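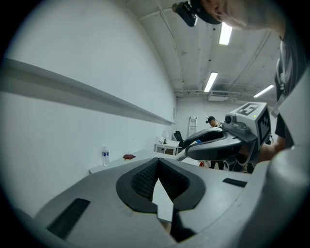 A reader going by Nieto wrote in last week to ask whether anyone should pay for the Brindard hand-held gripper kit when a phone, a stick and some patience will also get you a video of a hand doing things. Fair question. I had already paid, so I was in an excellent position to be bitter about it.

The kit is a pair of grippers you carry around yourself and squeeze like oversized salad tongs, each with its own camera, plus the software that turns all that squeezing into something a robot arm can learn from. The white cube with the blocky black markers is how the software works out where the gripper is. It wants a clear look at those markers. Put your sleeve over them and the tracking wanders off somewhere near the ceiling, and you get to do the whole thing over.

Things I like: the grip is comfortable, even late in the day. The jaws close smoothly. Setup took me 50 minutes, and a good part of that was spent looking for the charger, which was under the foam in the case (they could print that on the lid).

Things I like less: the manual. It was written for the previous version, and step 3 tells you to press a button my unit doesn't have. Support answered on Monday with a link to the same manual.

Then there is Zutent, the subscription. You get 200 recordings a month on the basic plan, and failed ones count. I fold towels badly, so I burn through mine at a good clip. The next plan up costs twice as much and adds a dashboard with a pie chart.

I tried the Alodano kit last December. It's cheaper and lighter, but the trigger sticks and the export kept splitting one recording into 2 files with the same name. I sent it back inside the return window and didn't miss it.

So, Nieto: if you're recording for one weekend, use the phone. If you have a real arm waiting at the other end, I'd get the Brindard and wait for a sale. They seem to have one whenever I've just bought something.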